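Pleleck 2 review: a planner that still wants babysitting

Pleleck sells itself as motion planning for people who don't want to think about motion planning. You load a kitchen, load an arm, name a goal, and it gives you a path. I ran version 2 for most of March on the same simulated kitchens we use to test everything else, and I'm not ready to drop our old setup.

Setup went fine. The importer read our Kerov scene files on the first try, and the viewer is quick. My trouble started with the word "validated," which Pleleck stamps on every scene it opens. I wanted to know what had been checked. As far as Dede Korletey and I could tell from the logs, it checks that meshes load and joints have limits. It does not check that objects rest on anything.

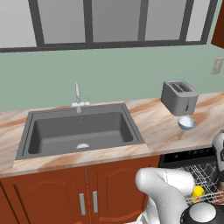 A toaster that doesn't quite touch the counter is a small thing until you ask a planner to reach past it, and then the clearance numbers are wrong by whatever the gap is. Pleleck passed that kitchen without a warning. Nakeo, which is older and uglier, at least prints a list of suspect contacts.

The planning is decent, I'll give it that. Out of 200 dishwasher reaches with the door down, it found a path for almost all of them, and 6 of those paths clipped the rack when I replayed them at a finer step. The default collision step is too coarse for thin wire. You can change it, in a settings file the manual mentions once, and planning slows to a crawl when you do.

Efua Frimpong likes it more than I do. She writes task scripts and says the goal syntax saves her an hour a day. I believe her, but she isn't the one who reads the failure logs, where every miss comes back as "no solution" with no hint about which joint or which object was to blame.

The license is 2000 a year per seat. For that I'd want honest scene checks and error messages with some content. Try the free tier on your worst scene before you pay.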